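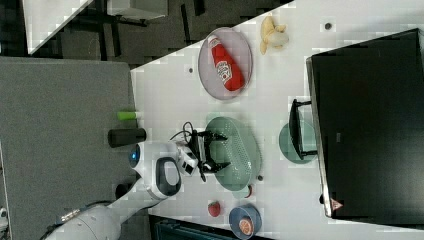
Gripper above the green colander, ketchup bottle lying on the oval plate.

01/02/2025

Planting notebook, Rasine job (the heron).

Went over the layout again with Lai-ching Kan. The client wants a heron drawn in trees on the slope behind the old dairy, in memory of his sister, who kept a pair of binoculars on every windowsill. 3000 trees on the drawing. I like the man and I like the heron. I still don't believe the drawing.

First problem is the legs. On paper they are two clean lines. In the ground they are single rows of larch, and a single row with one dead tree in it is a broken leg. At the Tam site we lost whole stretches of a single row to voles and had to replant twice, and the replants never caught up. You can still see the dip. Lai-ching says double the rows and stagger them. Agreed, except that doubled rows at the spacing we like make the legs as thick as the neck, and then it's a goose.

Second problem is color. The plan from Dekero has blue spruce for the body and larch for the outline, and their rendering shows a blue bird with a gold edge. Larch is gold for a couple of weeks in the fall and bare all winter. For most of the year he gets a green edge, and then a gray one that disappears into the grass. Asked them what month the rendering is meant to be. No answer yet. Also asked where their spruce seed comes from, as half of what gets sold as blue grows up plain green. No answer to that one either.

Third, who sees it? The slope is 200 feet top to bottom and faces away from the road. From the house you get the body and part of the beak, squashed flat. From the air it would read fine. He says he doesn't mind and that she would have liked it being for the birds. Fair enough, his money and his sister. I wrote it down so we don't have the talk again after planting.
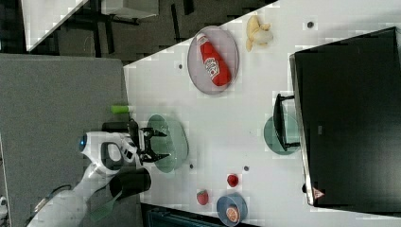
Stakes next. We did a dry run with string on the lower field, neck only. The curve took 24 stakes before it stopped looking like a bent pipe. The grid method in the Clava handout (square off the drawing, square off the ground, copy box by box) is all right on flat land. On a slope the boxes stretch and nobody in the handout seems to have met a slope. Lai-ching wants to measure everything level with a pole and plumb line, which is slow but I have no better idea. The beak came out short both times we tried it by eye.

Spacing: 18 feet in the body as drawn. Too wide, in my view. It will look like an orchard for years before it looks like a bird, and the client is not a young man. Closer now and thin later would fill in faster. Thinning costs money and he hates the thought of cutting any of them down. Left open.

To do
- price doubled legs with a narrower tree, juniper maybe
- get the winter rendering out of Dekero, or draw one ourselves
- soil pits at the foot of the slope, it squelches there even in June
- ask about deer fence. He said "we'll see," which I take as no
- restake the beak, measured this time

Lai-ching thinks the wet patch is a good place for the feet. I think it's a good place to drown larch - will wait for the pits.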